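Wrist camera policy trained on 517 demos does worse than the one trained on fewer. Is the paper wrong or am I?

Posted by hiltid_bench

I am trying to reproduce the grasp closure result from the Birkus write-up. The claim is that if you drop every demonstration where the fingers closed before the arm stopped moving, the policy learned from what is left beats the policy learned from everything. They call this closure filtering.

I have 517 demos of picking up small parts, all recorded with the wrist view only. I trained once on the full set and once on the filtered set, same settings, same seed. The filtered one was better on my test bench in Hiltidstead, but it is only 2 runs and the gap is small. Then I added the filtered-out demos back one batch at a time and it got worse, then better, then worse again. That is not the smooth curve in their figure.

The arm is a Fang with the stock two-finger gripper. Lighting is one lamp and a window. Finger opening is logged with every picture. Has anyone gotten the smooth curve, and how did you decide the moment of closure?

Zuweira Issahaku

Two runs won't tell you much. We did 15 seeds per condition before the order of the conditions stopped changing, and even then two of the middle points swapped places when we moved to a different table. If you look at the Birkus figure, each point is a mean and the spread is in the appendix. A single seed from their setup would probably jump around like yours.

The bigger thing is how you label closure. They take it from the finger opening falling under a threshold. That works for blocks. With thin parts the opening at contact is almost the same as the opening at fully closed, so the threshold fires late, and a lot of demos pass the filter that shouldn't. I switched to the first step where the finger speed drops to zero and stays there for a few steps. It threw out more demos and the curve got flatter.

Check your picture timestamps too. If the camera lags behind the finger log, you are filtering on a moment the picture doesn't show.

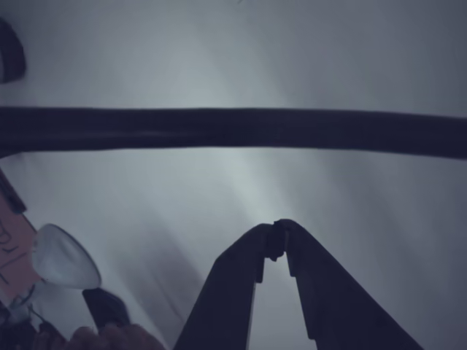 Labeling closure from the wrist view alone is what I tried before I used finger speed, and I would not go back to it. Two of us marked the same set by hand and we disagreed most on small parts in front of a bright background. Everything on the gripper goes to a silhouette. In a picture like this one the tips come together in a small dark knob, and I can't say from the picture if they are pressed on each other or holding something tiny. One of us would mark it as closed on a part and the other as closed on nothing. So if your lamp is behind the work, either move it or don't use the pictures for labels. The finger log does not care about the lamp.

For the order you add batches back, shuffle first. If you go by recording date you are also adding back whatever the operator was still learning at the time.

Zerosness

had the same problem. more seeds fixed it. also turn off auto exposure on the wrist cam, ours kept shifting when the fingers came up near the lens and the policy seemed to pick up on that instead of the part

never got their exact curve either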